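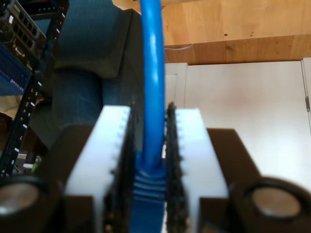
Home | Topics | Unanswered | Members | Sign in

Good practice for robotic patching: where to grip, and what to write down

Posted by Mwanaisha Makori, August, 9:40 a.m.

Our department is preparing a written procedure for the automated handling of network patch cables at the Stinanbridge site. The work consists of unplugging and replugging RJ45 leads at a rack with a two-finger gripper. Our existing cabling rules were written for technicians and do not address machine handling. I would be grateful for guidance on three matters: whether the gripper should hold the cable or the molded boot, whether a force limit should be stated in the procedure, and what record should be kept of each operation. Members who have had such a document approved are especially invited to reply.

Wafula Rugemalira
Member, Cabling and Facilities

The procedure should require that the gripper close on the boot or the plug body and never on the cable alone. Pulling on the jacket places the load on the conductors where they enter the plug, and the resulting fault may not appear until much later. Our own text at Barasa reads: "The fingers shall hold the connector by its boot, and the latch shall be confirmed released before any withdrawal movement."

With regard to force, we set the limit at 40 newtons along the axis of the plug. This is a house figure, obtained from trials on our own leads, and should not be copied without testing. When the limit is reached, the arm must stop and hold position. It must not retry. A technician then inspects the port.

Finger pads should be treated as wearing parts. We inspect ours every 2000 grip cycles and replace them if the surface has become smooth or has begun to mark the boots. A person may not reach into the rack while the arm is enabled, and this rule should appear on the first page of the document.

Imad Geagea

We use Nillora for the logs and it is adequate. Record everything.

Bohdana Pylypenko
Member, Quality and Records

I agree with Mr. Rugemalira on the grip point. On records, "everything" is difficult to audit. Our form contains the port label before and after the move, the peak force, the link status after insertion, and the name of the person supervising. Of 181 entries reviewed last quarter, those returned for correction were mostly missing the second port label. I would therefore make that field mandatory in the software. The risk assessment for the work cell should be kept as a separate document, with its own review date.

Contact the moderators | Copyright Sirkiris Community Help | Back to top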